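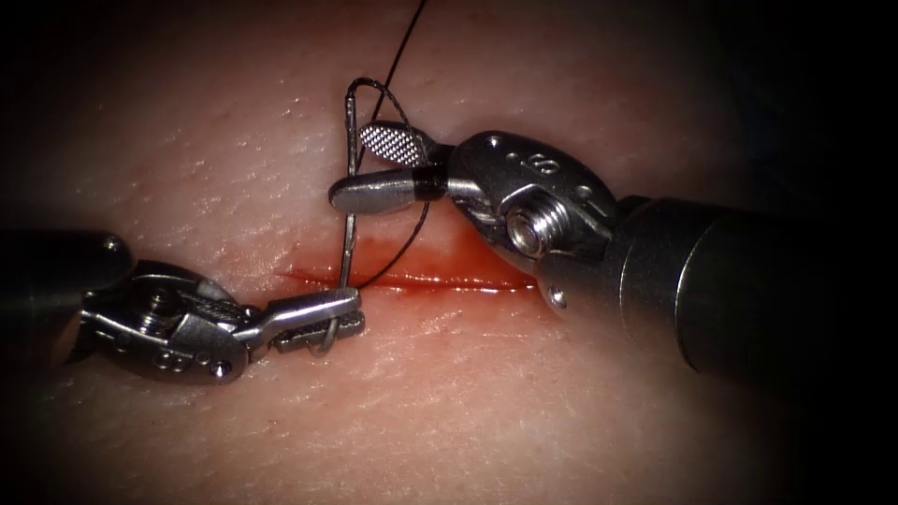 About Rastholm Surf School

We're a small surf school on a stretch of beach that most people drive past on their way to somewhere better known, and that has suited us very well. Muthoni Nzioka started teaching here with four foam boards, a borrowed trailer and a folding table where people could sign in. The table is still in use. The trailer went back to its owner years ago with a new axle and our thanks.

Muthoni grew up a long way from any kind of swell and didn't stand on a board until she was 27, so she has a soft spot for grown-ups who are sure they've missed their chance. She'll tell you about her first summer if you ask (and sometimes if you don't), which she spent mostly underwater, with sand in places sand shouldn't be. When people began asking her for lessons she said no for a whole season, then gave in one March and has been at it ever since.

Jitendra Goel joined a little later. He had been lifeguarding at the north end of the beach and knew every rip and sandbar on it, and he's still the one who walks down before breakfast and decides where we'll paddle out. If he says we're moving to the Chin, the little rocky point that blocks the south wind, then we pack up and move to the Chin, even when it means carrying everything another ten minutes down the sand. Nearly 900 people came out with us last year, and a good many of them helped carry.
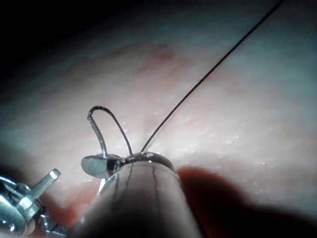
3 min read

Our groups are small. We have 40 boards these days, so we could put a lot more people in the water at one time than we do, but a beginner lesson is six surfers and two instructors, and we like it that way. You'll spend the first part of the morning on the beach going over how to fall, how to hold your board and who has the right of way, and then we get in. Waist-high and crumbly is our favorite kind of day for this. On bigger mornings we stay in the whitewater, and there's plenty of fun to be had there too!

Meenakshi Dwivedi runs the Wekura sessions for kids who already swim well and want to surf through the school year. She took it over when there were five children in it and there are now 22, with a few older brothers and sisters who keep turning up to push the little ones into waves. Gaurav Chaudhary looks after the wetsuits and fixes dings in the shed behind the parking lot. He'll have a look at your own board as well if you bring it by after 3 p.m. and aren't in a terrible hurry to get it back.

When you call or write, you'll most likely get Pushpa Srivastava, who keeps the calendar and knows which size suit runs small. Tell her if you're nervous, if you have a bad shoulder, or if you've surfed before and would like to skip the basics - it all helps her put you in the right group. Towels you'll need to bring yourself. The outdoor shower is cold all year, and the kettle goes on when the last board is back on the rack.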